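Ticket 741
Queue: Automation trials
Product: Momora tabletop arm, two-finger gripper
Site: Zurnach, bench area
Status: Open (was Resolved, reopened by requester)
Priority: Normal
Subject: Peg insertion reported as "solved", still not usable for kitting

Original report

We were told in December that the Momora arm could take over the peg step on the Pacheco kits. The step is simple. A peg goes into a hole in a block, the block goes in a tray, the tray goes on the cart. A new hire learns it before the first coffee break. I'm filing this because the arm has been marked as ready for the floor and I don't think it is.

What I expected: I put down a block and a peg, walk away, and come back to a finished piece.

What I got: it works when the block is placed where the arm likes it. Move the block over by a thumb's width or turn it a little and the peg lands on the edge of the hole, tips over and rolls. The arm then goes through the rest of its motion as if it were still holding something. No alarm, no stop. The run log says "complete".

Steps to reproduce
Start the arm with the standard peg program.
Place the block a little off the usual spot, turned slightly.
Put the peg anywhere in the pickup area.
Press run and keep your hands back.

Reply from support

Thank you for the report. Please confirm the software version and that the camera calibration was done after the arm was last moved. Most insertion misses come from calibration drift. Please also check that the fingertips are seated and the screws are tight. We are setting this to Waiting on Customer.

Requester

Version is current as of this morning. Calibration was done twice, once by me and once by the integrator's remote session. Fingertips are tight. I also wiped the camera lens with the cloth from the kit.

It did get better after the second calibration, I'll give you that. The miss on a square-on block mostly went away. The turned block is the same as before.

Reply from support

Good to hear there is improvement. The standard peg program assumes the block is square to the table edge. For rotated blocks please enable pose search in the task settings and set the search timeout to 600. This will slow the cycle.

Requester

Enabled, timeout set to 600. You weren't kidding about slow. The arm now looks, moves, looks again, moves a hair, and looks again. I had time to answer my mail. It does find the hole more often on a turned block, so that part is a real fix and I've noted it in our setup sheet.

Two new things, though.

With the overhead lights off on the window side, pose search gives up and goes back to the old behavior without saying so. You only find out when a peg hits the floor.

If the peg is lying down in the pickup area, the arm picks it up lying down and tries to insert it that way. A person would turn it upright without thinking. I did not find a setting for this.

Reply from support

Lighting: please keep the work area evenly lit. Peg orientation: the program expects upright pegs. A fixture or feeder is recommended. Grerus sells a peg rack that fits the standard layout. We believe the original issue is addressed and are marking this ticket Resolved.

Requester – reopened

Please don't close this yet. I'm not arguing that the arm is broken. I'm arguing with the word "ready" on the status sheet, and that sheet is what people upstairs read.

Count up what the arm needs from us at this point. Pegs stood up in a rack. Lights on. A clear table with nothing on it that the job doesn't call for. A block put down by hand. Somebody close by to catch the ones that roll. Once all that is done, the only thing left is pushing a peg into a hole, and whoever set out the rack could have pushed it in while they were standing there.

I'm attaching a view of the bench so we're all talking about the same job. One gray block, one orange peg, a white table.

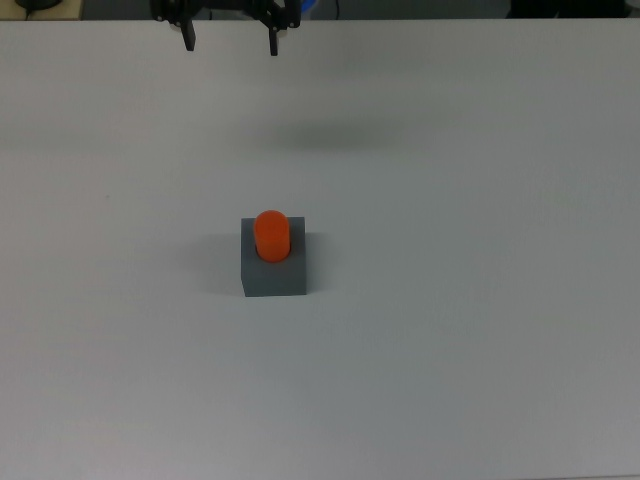 The vendor demo has the same arm folding a towel and loading a dishwasher, and that video has been forwarded to me by three different departments. I'd like to see that dishwasher after a real dinner, with a fork stuck to a plate and a lid upside down over the silverware. Our kits are a lot tidier than anybody's kitchen and we're still writing tickets about which way a peg is lying.

What I'd need before I sign off:

A grip check. If the fingers close on nothing, stop and say so. The log must not say "complete" for a part that is on the floor.

A visible warning when pose search drops out.

A cycle time with pose search on, measured on our bench and not yours.

A straight answer on pegs lying down. "Not supported" is fine, just put it in writing.

Reply from support

Grip check exists as a beta option and can be enabled on request. Warning on pose search has been passed to engineering as a feature request, no date. Pegs lying down: not supported in the current release. We will book a session to measure cycle time on site.

Requester

Thanks, that's the first reply I can forward as is. Please enable the beta grip check on our unit. Until the session is done I've changed the status sheet from "ready" to "trial" and the Pacheco kits stay with the hand crew.

Leave the ticket open.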